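Section 5. Preparing and Coating Metal Bins

Applies to the Grilley line of open-topped storage bins. Coating product: Flavex white, water-based.

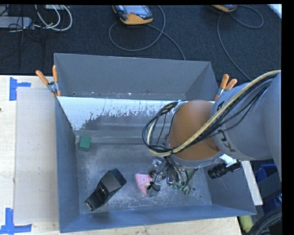 Figure 5-1. Gray metal bin with a white coating on the upper part of the inner panel. The lower edge of the coating is ragged and flaking.

Flaking along an edge usually means the metal was not scuffed or cleaned well enough before the coating went on. Loose coating has to come off before a new coat is applied. Painting over it only hides the problem for a short while.

What you need

Flavex white coating and a clean stirring stick
Plastic scraper
Fine sanding pad
Dish soap, warm water, two clean rags
Two-inch brush
Masking tape
Gloves, safety glasses and a dust mask

CAUTION: Do not dry sand a coating if you do not know what it is. Old coatings may contain lead. Have it tested first, or replace the bin.

CAUTION: Bin edges can be sharp. Wear gloves whenever you lift or turn the bin.

5.1 Removing the old coating

1. Empty the bin and set it on a steady work surface. Put down a drop cloth if there is carpet nearby.
2. Hold the scraper nearly flat against the panel and push under the loose edge. Work toward the part that is still firmly stuck.
3. Stop when the coating no longer lifts. Sound coating can stay.
4. Sand the edge of what is left until you cannot feel a step with your fingertip.
5. Scuff the bare metal lightly. It should look dull all over, with no shiny spots.
6. Vacuum up the flakes and dust. Do not blow them out with an air hose.

5.2 Cleaning

1. Wash the inside with warm water and a little dish soap.
2. Wipe with a rag and plain water to take off the soap.
3. Dry with the second rag and leave the bin open for 30 minutes. Check the corners and folds, where water collects.

Note: Do not use furniture polish or any spray with silicone in it. The coating will not stick to it.

5.3 Applying the coating

1. Mask any part that is to stay bare.
2. Stir the coating slowly for 2 minutes. Do not shake the can.
3. Brush on a thin coat, starting at the top of the panel and working down.
4. Let it dry for around five hours in a room that is not damp.
5. Apply a second thin coat. Pull the tape while this coat is still soft.
6. Let the bin stand overnight before putting anything in it.

Note: Two thin coats hold better than one thick one. Runs on a sloped panel should be brushed out right away. Once they skin over, leave them to dry and sand them flat.

5.4 Storing leftover coating

Wipe the rim of the can and press the lid down evenly. Keep it from freezing. Coating that has frozen turns lumpy and should be thrown out according to local rules.

Section revised January 19, 2022, by Tuva Fjeld. Drying time in 5.3 corrected.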